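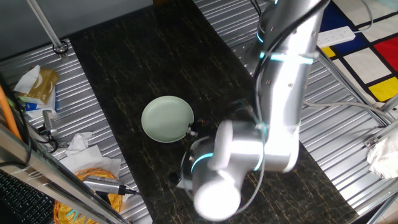
Bei uns in der Kantine von Sezer hilft jetzt ein Roboterarm mit. Er übt noch, immer mit demselben Teller, ich schau in jeder Pause vorbei!
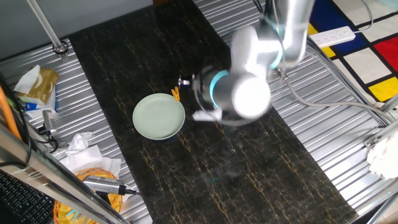

Arm in Fahrt, Teller noch auf dem Tisch

Früher hab ich pro Schicht 100 Teller eingedeckt, mein Handgelenk weiß das noch. Jetzt steh ich mehr an der Ausgabe und quatsche mit den Leuten.

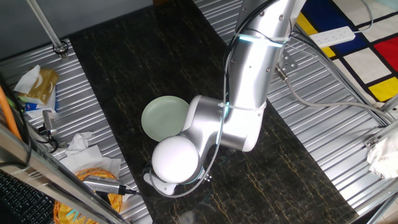
Ganz nah am Teller

Die Einarbeitung dauert 20 Tage. Ich hab schon zwei hinter mir :)

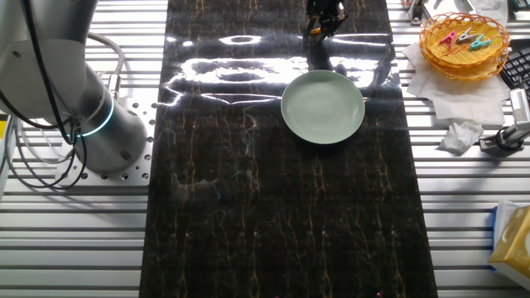

Gülizar Uçar: Und eure Stunden, bleiben die gleich?

Ja, steht schriftlich im Plan bis Ende Februar. Danach reden wir neu.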